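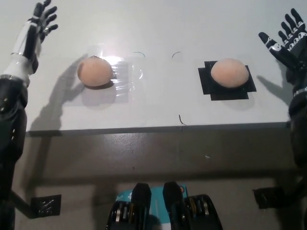 Two raw eggs on the white table, one on clear film and one on the black tape pad.

Keeping raw eggs from rolling on a smooth tabletop, and protecting the finish

Posted in Kitchen and Workroom Surfaces
Reading time: 5 minutes

Posted by shellside62

I need to set raw eggs down on a smooth white table and have them stay where I put them. They are whole, in the shell, lying on their sides. The table top is a coated board, and the maker's sheet calls the coating Latix. I have no other information on it.

Two surfaces are on the table at the moment. The left egg is on a sheet of clear plastic film taped to the top. The right egg is on a square pad I built up from overlapping pieces of black tape. The pad is meant to stay in one place so that I can return an egg to the same spot each time. The corners are uneven, but the egg fits well inside the edges.

My questions are these:

Which of the two is the better base for a raw egg? The film is easy to replace after a break. The tape seems to grip better, but I don't know how I would clean it if egg got into the seams.

Does either one put the coating at risk if left in place from Monday to the end of the week?

The film also throws a bright streak of glare from the overhead light, right next to the egg. I check shells for hairline cracks before I use them, and the glare makes this harder. Is there a clear film that doesn't do this, or should I give up on clear?

I would prefer not to use an egg cup or a carton. The egg has to be reachable from all sides and low to the table.

Posted by tarn_bench

I have worked with eggs on coated tops for a long time, so I will take the parts in order.

Rolling. An egg on its side does not roll in a straight line. It turns in a curve around the narrow end, and on a level table it usually comes to rest within a short distance. If yours keep going, check the table before you change the surface. Put a level on it in both directions, with the table loaded the way you normally load it. A top that is level when bare can tip slightly when someone leans on the front edge. I had a bench at the Lesville market kitchen that was out by 3 mm from end to end, and every egg ended up on the floor side. Two turns on one foot corrected it.

Film against tape. Neither is a cushion. Both are thin layers over a hard board, and an egg dropped from any real height will crack on either one. What they change is friction and cleanup. Plain film is slick, and it gets slicker with a trace of egg white on it. The wrinkles at the edges can stop an egg, but they can also tilt it, so pull the sheet flat before you tape it. Black tape varies a great deal. Cloth tape has a woven face with some grip. Vinyl electrical tape is smoother but slightly soft, and an egg tends to sit still on it. You did not say which you used.

The weak point of a pad made from overlapping strips is the overlap. Each one leaves a small step, and liquid egg runs along it and under it. You can't wash that out. Once an egg has broken on the pad, peel the whole pad off and make a new one. Do not wipe it and carry on. Raw egg held under tape at room temperature is a food safety problem as well as a smell.

For a better version, use a single piece of thin silicone baking mat cut to the size of the square. Hold it with two short strips of removable tape on opposite sides, outside the area where the egg sits. Silicone grips both the table and the shell, and it can be lifted out and washed in hot water with detergent. It is matte, so there is little glare. A dark one also shows up a light shell and makes the outline of the egg easy to see.

Glare. Any glossy clear film will reflect a ceiling light. Matte drafting film reflects much less. You can also move the light so that it comes from the side. For crack checks, a low side light is better than an overhead one in any case - a hairline crack casts a faint line when the light crosses it at a shallow angle. The standard method is to hold the egg up in front of a small bright lamp in a dim room, and the table surface then does not matter.

The coating. I don't know Latix. On most coated boards the film is harmless and the adhesive is the risk. Tape left down through a warm August leaves more residue than tape left down for a day in winter. Test a short strip near the back edge for the same length of time you plan to leave the real one.

Posted by dot878

just use a damp dish towel folded over. eggs don't roll on a towel. been doing it for years

Posted by Shakya

The towel works for holding the egg still, but it moves around and it has to go in the wash after every break, so it does not meet the requirement for a fixed spot.

I agree with the silicone mat. Some additions on removing what is there now:

Peel tape back on itself at a low angle, slowly. Pulling straight up is what lifts a coating. If it resists, warm it with a hair dryer on the low setting and try again.

For adhesive residue, start with a few drops of cooking oil on a soft cloth. Leave it for ten minutes, wipe, then wash with dish soap and water. Do not start with acetone. It dulls many white coatings, and the dull patch is permanent.

Wipe the whole top before laying anything down. There look to be a few small dark curved bits on the table near the eggs, possibly wire or hair. A hard bit trapped under film makes a point that the shell can rest on, and a loose hair will stick to the first drop of egg white.

If you want to keep the clear film, the Tarnirance matte shelf liner comes on a roll 62 cm wide and has no adhesive. I tape it at the corners only. It is not fully clear, more like tracing paper, but the glare is gone.

Posted by shellside62

Thank you. The tape is vinyl. The table was level in one direction and slightly low at the front in the other, so I have shimmed it. I will cut a silicone square and put the test strip at the back this week.

Last updated: August
Contact | Copyright Lesville Household Help | Back to top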